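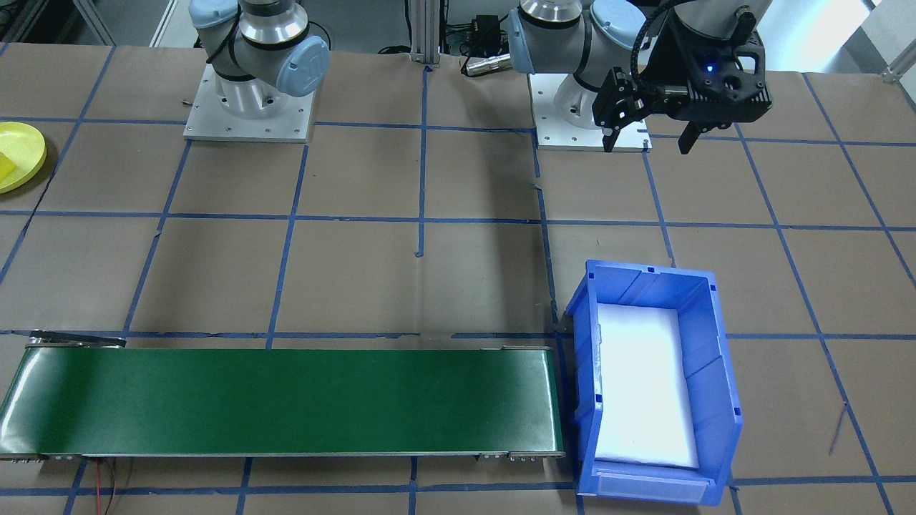
Workshop Notes: Care of the Casside Sorting Bench

Replace the brown paper in March, and renew the blue tape wherever an end has begun to lift. Switch off both arms before reaching across the bench.

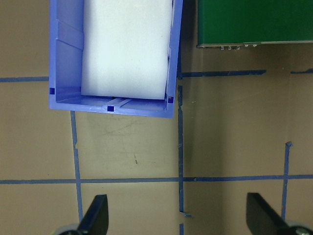
Bin and green panel, from the gripper.

Wipe the belt with a barely damp cloth every 40 hours of running – never use polish.

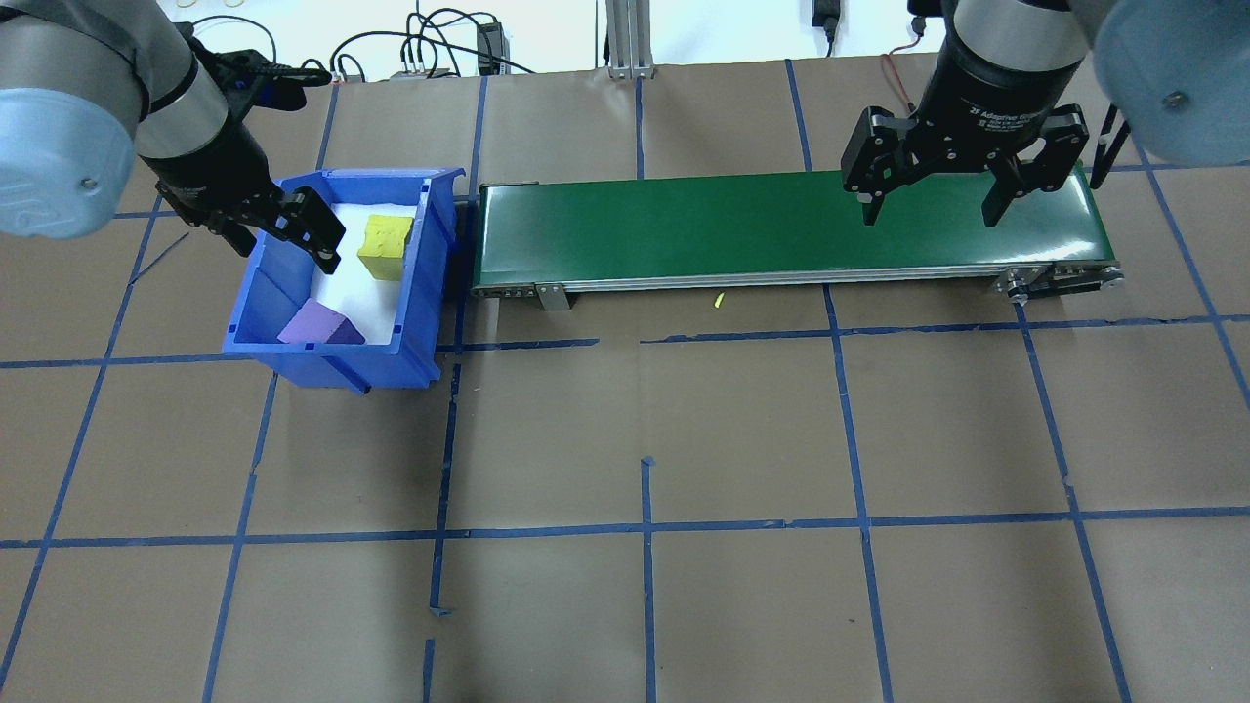
Grippers should be cleaned with a dry brush and checked for play at each joint. Raise the fingertips well clear of the work first. When one hangs over the blue bin, as on the left, an arm moved sideways will strike the wall. Report any looseness to Su-chen Hung.

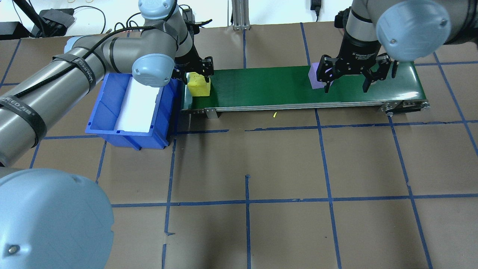
Yellow and purple blocks on the belt.

Scraps of foam are to be picked up by hand before the bench is restarted.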